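Feb 21, 2021

Been asked a few times why Sturnbridge's community station dropped its phone-in hour. Short thread from someone who produced it for a while.

1/ The show ran 129 episodes. Calls were good for the first year, then the same handful of people rang every week. Texts went the other way – we had 751 in June alone.

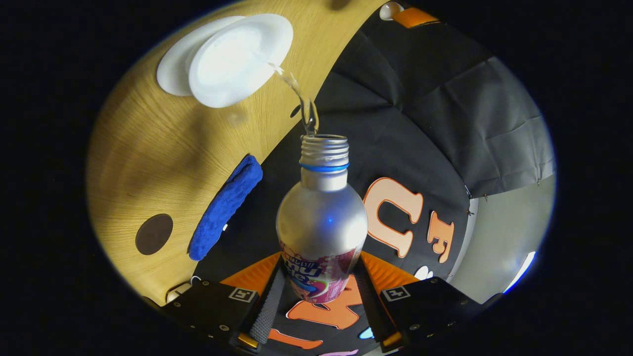 2/ So the hour got rebuilt around texts and voice messages. The host reads, plays a clip, replies, moves on. Fewer long silences while a line gets connected.

3/ The old phone desk was a Brouwer unit with a hum on line two. Replacing it was quoted at $1426 plus fitting. That money went to a second studio mic and a better codec for outside broadcasts.

4/ Sponsorship didn't change. Gastex kept the top-of-hour spot and didn't ask about format.
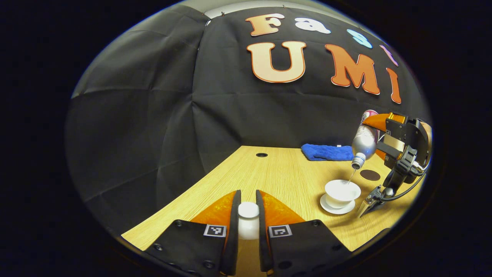

Pouring into the white teacup.

5/ What we lost: older listeners who don't text. Some 70 of them wrote in or rang the office. A recorded message line went up the week after and it gets used, mostly before 8 am.

6/ If you programme a small station, log every contact by type for a couple of months before you touch anything. We only had good numbers because a spreadsheet was already going for the licence renewal.

7/ Next thread will be on the Drastitz automation software and why our overnight ads kept playing twice.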